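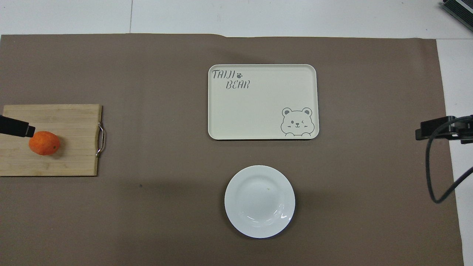 4. Length of stay and the evening ferry

Visitors to Irnadov fall into two groups that behave quite differently: those who sleep in the town and those who leave on the last boat. Earlier work on small lake towns, including Nanayakkara's study of guesthouse bookings, treats the choice between them as a matter of price. We looked at whether the ferry timetable also plays a part.

The questionnaire was handed out on the landing stage in June, when the Irnine line runs its summer timetable. A total of 665 forms came back. We set aside 103 of them where the respondent had left the arrival or departure time blank. The remaining forms were sorted by the boat the visitor came in on, and then by whether a night in Irnadov had been booked before the trip.

Morning arrivals were mostly day visitors. They walked the old walls, ate lunch near the harbor and went back the same way. Many said they had wanted to see the monastery garden in Lollden as well but did not have time, as the crossing takes about 50 minutes and the connecting boats are poorly matched. Afternoon arrivals were more likely to have a room booked, and more of them reached Lollden, usually the next day.

Figure 2. White table with a brown paper mat, a cream-colored plastic tray and two robot arms.
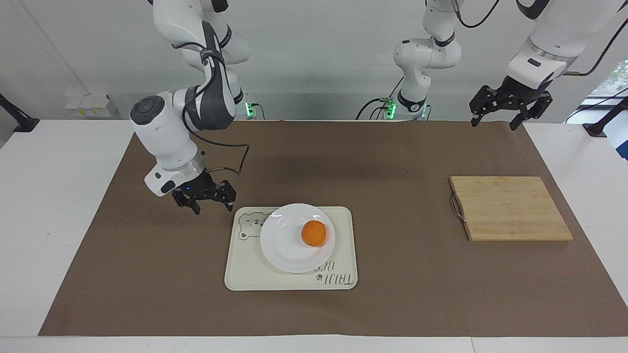

Piyumi Siddiqui
Lead author, visitor survey

The answers on spending need more care. Overnight guests spent more in total, as would be expected, but a large part of that went to the room. When lodging is left out, the gap between the two groups narrows and in the case of food it nearly closes. Day visitors tend to buy one full meal at a restaurant, while overnight guests often eat breakfast at the guesthouse and buy bread and fruit for later.

We also asked what would have made people stay longer. The most common answer was a later boat – an odd reply at first sight, given that a later boat would let more people go home. In the written comments, several respondents explained that they wanted to have dinner in the town without paying for a room. A later sailing might therefore lengthen the day visit without adding any overnight stays. Our data cannot separate these effects, and the same questions would have to be asked again under a different timetable.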